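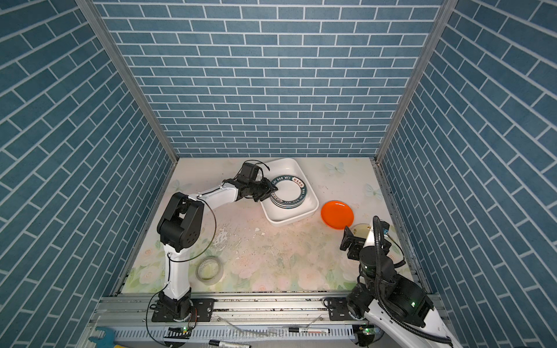

Blue brick-pattern walls around the work surface, with a white robot arm at left.

Somdale is getting one more proper powder day before the lifts close! Forecasters at Veltell say a cold front should reach the valley late on Thu 10 April, with snow down to the village by midnight and some 30 cm on the upper runs by breakfast.

That would push the season total at the Plondo summit stake past 300 cm, a mark that looked out of reach after the warm, rainy end to March. The stake stood at 289 on the last reading, and last year it never got close.
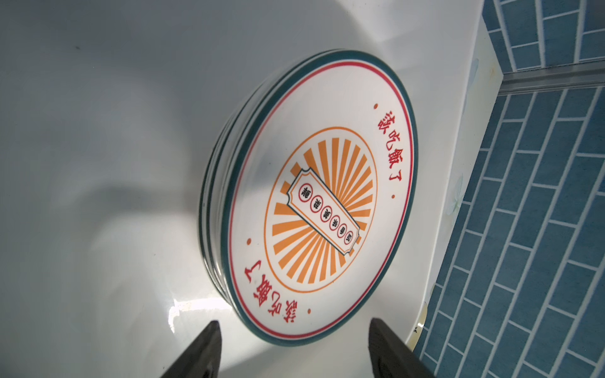
The best of it should fall above the Shiferaw chair, where the north-facing bowls have held up really well and the base is still deep enough to cover the rocks. Wind could be a problem early on – the top lift may open late – but skies are expected to clear by noon.

"I've been waxing skis all evening," said Desta Birhane, who runs the morning snow report. "April snow this light is a treat, so get up early and enjoy it."

Route 406 will be plowed overnight. Chains are advised on the last climb to the parking lot.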